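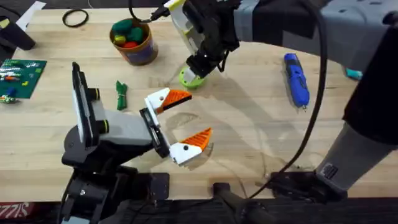 Flat hunting, round two

So the first flat fell through (long story, mostly about a lease with 35 years left on it and a seller who didn't think that was worth mentioning) and I've been back out looking. I've now seen 4 places in Flenden since the start of September and I think I've finally got a favourite, though I keep changing my mind on the bus home.

First up was a two-bed above the old bakery. Lovely high ceilings, a proper larder, and a bathroom you had to reach through the second bedroom. The agent called this "flexible". I did try to imagine explaining it to my mum when she comes to stay and I couldn't get to the end of the sentence.

The second was in Jarkach House, one of the newer blocks down by the canal. I really wanted to love this one! It has a lift, a bike store and a balcony big enough for two chairs and a tomato plant. Then I asked about the service charge and it's 219 pounds a month — a month! — before you've so much as boiled a kettle. The heating comes off a shared system too, so you can't shop around for it. I went home and did the sums twice and they were just as bad the second time.

Number three I'm not going to talk about much. Ground floor, dark, and the whole back wall of the bedroom had very obviously just been painted. My advice is to put your hand flat on any wall that smells of fresh emulsion. Mine came away cold and a bit clammy and I was out of there in ten minutes.

Which brings me to the one on Udia Street. It's a first-floor conversion in a terrace, one and a half bedrooms if you're being kind, and the kitchen looks out over everybody's back gardens. The boiler is old and the windows rattle. But the light in there at four in the afternoon is gorgeous, and there's a share of the freehold, so no ground rent and no mystery managing agent. The three flats just split the bills when something needs doing. I asked to see the last few years of those bills and they sent them over the same evening, which is more than Jarkach House managed.

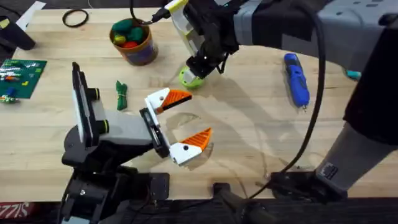

Both arms over the wooden tabletop.

The listing is with Fawzy, the little agency next to the chemist, and they've been much nicer to deal with than the big lot I used last time. They rang when they said they would. They also told me straight out that there's been another offer, and that the seller cares more about a quick move than the last few hundred quid.

I've booked a survey anyway, the full one, even though it hurts to pay for it before anything's agreed. My list for the surveyor so far: the roof, the rattly windows, the crack over the stairs, and whether the wall between the kitchen and the half bedroom is holding anything up (I have plans for that wall).

Has anyone bought with a share of the freehold before? I'd love to hear how it works when one of the neighbours doesn't want to pay for the gutters. Comments are open, and I'll post again once the survey's back.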